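Trullum Teaching Kit
Set-up and Recording Guide, Section 4: Showing the Arm What You Want

Revised 23 October 2025

Read Section 3 first. If you skipped it, the arm will start in hold mode and ignore you, and you will spend a pleasant afternoon reinstalling drivers that were fine.

This section covers teaching by remote control in the practice room, the simulated one that comes with the Driltow software. Teaching a real arm by hand is in Section 6, along with the part about fingers. Yours, mostly.

4.1 Before you start

1. Plug in the Lasine hand controller and lay it flat on the desk. Wait for the light to stop blinking.

2. Start Driltow and choose Practice Room from the Scene menu. Leave the port set to 3764 unless something else is using it.

3. Pick the wrist view. The overview is prettier, and most people steer badly from it.

4. Squeeze the trigger once, slowly, and let go. The fingers on the screen should close and open with you. If they do the opposite, tick Invert Grip. Please don't learn to live with it.

NOTE: The controller takes its zero point from wherever your hand is when the scene loads. If you were reaching for your coffee, the arm now believes that reaching for coffee is neutral. Press Home and begin again.

4.2 Finding your way by the wrist view

The wrist view rides along with the gripper, so the gripper is always in it and the room swings about behind. Up close, a thing you could name from across the room turns into bands of flat color. Back off until you can name it again, then approach.
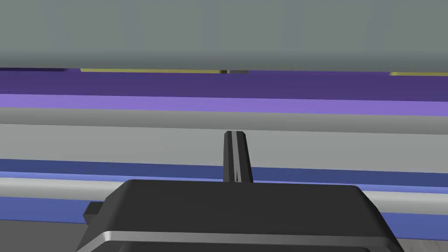

Wrist view in the practice room. 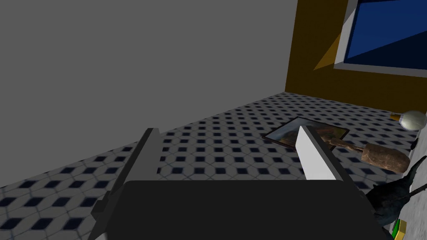 5. Move the controller a short way and stop. Let the arm catch up before you move again. It lags slightly, and chasing it makes you both look foolish.

6. Line up with the object before you come down to it. Coming in sideways works now and then, and the arm will learn that it works now and then.

7. Keep your wrist level. To turn the gripper, hold the side button and twist; let go of the button to bring your own wrist back without the arm following.

CAUTION: Practice objects can be knocked over, shoved under things and pushed into corners at no cost to anyone. Real ones can't. Don't let the practice room set your standards.

4.3 Recording a demonstration

8. Press Record and wait for the tone. Anything you do before the tone is lost, and it will be your best work.

9. Do the task once, start to finish, at an even pace. A pause to think is recorded as a pause, and the arm will faithfully stop and think in the same spot forever.

10. Press Record again to end. Choose Keep or Discard.

11. Press Reset Room and repeat. The objects shift a little each time -- leave this setting on. A demonstration set in which nothing ever moves teaches the arm to visit one point in space with great confidence.

Each recording can hold 900 frames. Past that it closes itself and marks the file LONG. Long files play back normally but are skipped in training.

NOTE: Discard generously. Waltraud Lindemann, who wrote the first version of this guide, kept every take from her first session and trained on the lot. The arm picked up her habit of hovering over an object, changing her mind and hovering again.

4.4 If something goes wrong

Error 347: The controller has lost contact. Check the cable at both ends.

Arm drifts when your hand is still: Your hand isn't still. Rest your elbow on the desk. If it drifts with the controller lying on the desk, recalibrate (Section 3).

Fingers close but nothing lifts: Grip force is on setting 2, the factory default. Raise it one step at a time.

Ruotsalainen adapter not listed: Quit Driltow, plug in the adapter, start Driltow. The order matters, and we are as sorry as you are.

When you have a set of clean takes, go on to Section 5, Training and Playback.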